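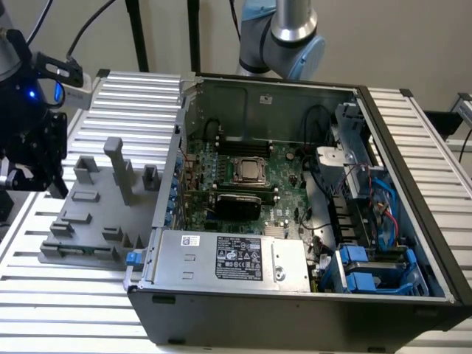
One of the towers opened up on the bench, side panel off, with the processor showing in its socket.

Rededwood Computer Reuse: progress report to the Pomlow Fund, March

Dear Lợi,

Thank you for your patience while we pulled this together. You asked for something in between the one-page form and the very long letter I sent you last time, so I have tried to keep to the headings on the form and only wander a little under each one.

Where we have got to

The grant was for taking in old office desktops, making good the ones worth saving and passing them on to households and small groups nearby. We said we would get 39 machines out of the door in the first half of the year, and I am pleased to say that we are there, with the last of them collected on Wednesday. A good many more are waiting on the racking in various states, and I will come to those.

Most of what we receive is the ordinary black office tower. They are heavy old things and not much to look at, but they are a pleasure to work on once you have the side off. We lay them flat so that the board faces up at you, and then everything is more or less within reach — memory slots, power supply, drive cage, the lot. The blue plastic parts are a great help to our newer people, who learn very quickly that blue generally means "this bit is meant to be handled". I have watched somebody who told me at nine o'clock that she was frightened of breaking things take out a drive carrier before the morning tea break and hold it up for the whole room to see.

How the work is done now

When we first wrote to you, each person took a machine and saw it through from start to finish. It was friendly but slow, and when something went wrong it was hard to say at which point. Nga Vũ suggested in the winter that we break the job into stages, and we have worked that way ever since. A tower is logged in and given a quick look over, then opened and cleaned. After that comes the part that takes the longest, where the heatsink is lifted off, the old paste is cleaned from the processor and fresh paste goes on. Memory and cables are checked next, the drive is wiped or replaced, and the machine is left running for an afternoon before anybody signs the sheet.

The paste stage has made more difference than I expected. Several towers that had been given to us as "broken" were simply getting too warm and shutting themselves down. Nga keeps a separate sheet for these, and I have enclosed a copy in case it is of interest to the other groups you fund.

We did have a bad spell with power supplies. A batch from one office had been kept somewhere damp, and after two failures on test we decided to set the whole lot aside. We do not open the supplies themselves, and that is a firm rule on the bench. They go off with the scrap metal, and we now read the label on every replacement before it is fitted, after a small muddle over two that looked alike and were not. I would rather tell you about that than leave it out!

People

Fourteen people have been through the bench sessions, and nine come regularly. I had hoped for a few more in the evenings, but the dark months are always thin and I think it will pick up. Two of the regulars have moved on to paid work, one of them at Plonus, who repair tills and office printers and have been very kind to us with spare cables and trays. We have also started a short Saturday session for anyone who would like to bring in their own machine and be shown how to clean it. The first was a bit of a scrum, the second much calmer.

Money

The grant for this period was £3906, and the figures are on the sheet attached. Almost £1000 of it has gone on replacement drives, which is more than we had set down. The price went up between our writing the budget and placing the order, and a larger share of the donated drives failed their checks than we had seen before. Against that, we have spent very little on memory, as plenty of good sticks have come out of machines that were past saving. If you are content for us to move the difference from one line to the other, a short note from you would be enough for our accounts.

What comes next

Rondonuwu have offered us another load of desktops in the spring, all of one model, and I am keen to say yes. Working on one model makes life so much easier — the same screws, the same cables, and spares you can swap from one to the next without a second thought. The sticking point is room. The racking is full on the left-hand side and I will not have towers stacked on the floor again, so we need to clear the unsaveable ones first. Nga has drawn up a list and we hope to have it done by Easter.

I would also like to talk to you about a second bench. I won't make the case for it here, but do come and see the place when you are next passing. Afternoons are best, and if you bring old clothes we will find you a tower to take apart.

With warm thanks from all of us at Rededwood

Enclosed: spending sheet, overheating log, list of machines passed on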